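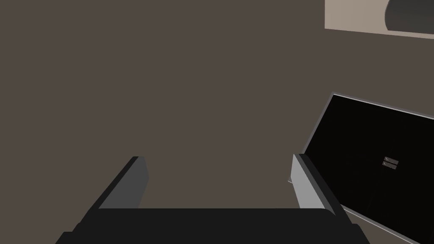
Two gripper fingers over a brownish-grey surface (computer render)

What a lovely afternoon we had at the Pichler developer open day in Prestalberg! Brigitta Stöckli welcomed us with coffee and then spent 45 minutes on the new store listing tools for Plalaveo – screenshots, badges, translated blurbs, the lot. I'd gone along mostly for the Brikis talk (still my favourite app of theirs), but I stayed on for both workshops and came home with five pages of notes. The next one is in August, and I've already put my name down.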